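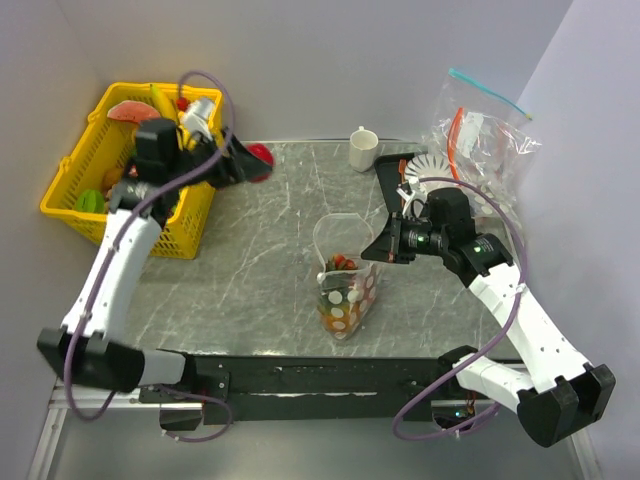

**Borkdale churches told attendance is up, but the sums are thin**

Church attendance across the Borkdale group of parishes has risen for the first time in years, according to a short report sent out to congregations in December. Whether it has risen by enough to mean anything is another matter.

The report gives a total of 893 people at services over the autumn count, which is 58 more than the year before. It calls this "a season of quiet growth" and suggests that the new evening service at Namton should take much of the credit.

That may be so. But the count took in two harvest festivals at Namton, where the year before there had been one, and both were joint services with the Methodists. The report doesn't say whether the visitors were left out of the total. It also leaves out the chapel at Nava, which closed in the spring and whose regulars now worship elsewhere in the group — some of them, presumably, counted as new.

The parishes plan to build on the figures with a Lent course called Jodel, a set of evening talks on the Psalms with singing and a simple supper. Publicity for the course promises it will "reach those who have never opened a Bible". The talks will be held in Namton church at 7.30pm and advertised on the notice sheet, which is handed out in Namton church.

Last year's Lent course, on the Letter of James, was described beforehand in much the same terms. No attendance was published for it.

A fuller set of figures, broken down by parish, is due before Easter. Copies of the present report are at the back of each church in the group.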